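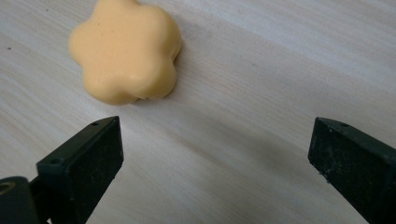

A yellow flower-shaped piece and the open fingers of a hand-held gripper at the packing table.

Petek brings gripper-taught packing to its Hirnutdale workshop

HIRNUTDALE, February – Petek, maker of molded gift pieces, has started to use automated packing at its workshop in Hirnutdale. The system is supplied by Flulis and will take over the placing of small pieces in trays, a task which until now was done fully by hand.

The 12 employees of the packing room teach the work themselves. They pick up the pieces with a hand-held gripper, and the recorded movements are used to prepare the robot arm for the same task. The first station is running in the morning shift, and a second one will follow when the training of the staff is complete.

"Our pieces have soft edges and they get marked easily," said Mirjana Angelovski, head of production at Petek. "The people who packed them for years know how hard to press. We wanted that this knowledge stays in the house."

No positions will be closed. Packers will rotate every 2 hours between teaching, quality control and the preparation of orders. All of them receive 24 hours of paid training, and those who finish it move to a higher pay grade.

"In the beginning I was slower with the gripper than with my fingers," said packer Krum Vlachou. "My wrists are less tired now in the evening – but I still check every tray."

Petek plans to offer the same training at its Drincombe site.

Press contact: Iona MacBrayne, Petek, Hirnutdale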